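Why Does Popcorn Pop?

Have you ever stood next to the microwave and listened to a bag of popcorn go wild? Pop! Pop-pop! POP! Every one of those bangs is a tiny explosion, and the best part is that all it takes is a little bit of water. Let's find out how!

It all starts with a seed

Corn is a kind of grass. Yes, grass, like the stuff on a soccer field, only much, much taller! People in Mexico began growing its wild ancestor thousands of years ago, and farmers kept saving seeds from the plants they liked best. Slowly the ears got bigger and the kernels got plumper.

Every kernel is a seed. If you plant one in warm soil and water it, a new corn plant can grow. An ear of corn is really a big bunch of seeds, all packed tightly around a middle part called the cob.

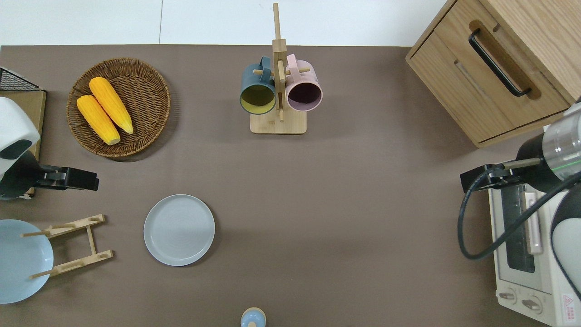
Two yellow ears of corn in a round basket.

There are lots of kinds of corn. Sweet corn is the soft, juicy kind you eat with butter in August. Dent corn gets ground up for tortillas and chips, and it feeds plenty of cows and chickens too. Then there's popcorn, which has its very own kind of kernel. So if you put sweet corn in a popcorn machine, you won't get a snack for movie night. Sorry!

What's inside a kernel?

A popcorn kernel has three main parts. The outside is a hard shell called the hull. Inside the hull is the germ, the tiny part that could grow into a new plant. The rest is mostly starch, which is food for the baby plant. And hiding in that starch is a small amount of water - you can't see it or feel it, but it's there.

Now turn up the heat! As the kernel gets hotter, the water inside tries to turn into steam. Steam needs a lot more room than water does, but the hull is so strong and so tight that the steam can't get out. It pushes harder and harder. While that's happening, the starch turns soft and squishy, a bit like hot jelly.

At about 355 degrees Fahrenheit, the hull can't hold on anymore. It bursts! The steam rushes out, the starch puffs up like foam, and then it cools so fast that it freezes in its new shape (a crunchy, fluffy, wonderful shape).
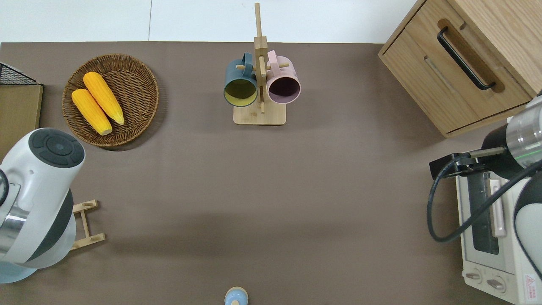
Sweet corn can't do this trick. Its kernels are picked while they're still young and full of juice, and their skins are thin. Steam would leak right through before it could build up any real push. Popcorn is left on the plant until it's hard and dry, and then it's dried a little more until the amount of water inside is just right.

Butterflies and mushrooms

Popped popcorn comes in 2 main shapes, and they have great names. Butterfly popcorn has wings sticking out all over. Mushroom popcorn is round like a ball, so candy makers love it for caramel corn - there aren't so many thin bits to break off.

What about the ones that don't pop?

Those hard kernels at the bottom of the bowl are sometimes called old maids. Some of them dried out too much, so there wasn't enough water left to make steam. Others had a tiny crack in the hull, and the steam slipped away. Don't bite them, they're tough on teeth!

Words to know

Hull: the hard outside of a kernel
Germ: the part of a seed that can grow into a plant
Starch: food stored inside a seed
Steam: water that has turned into a gas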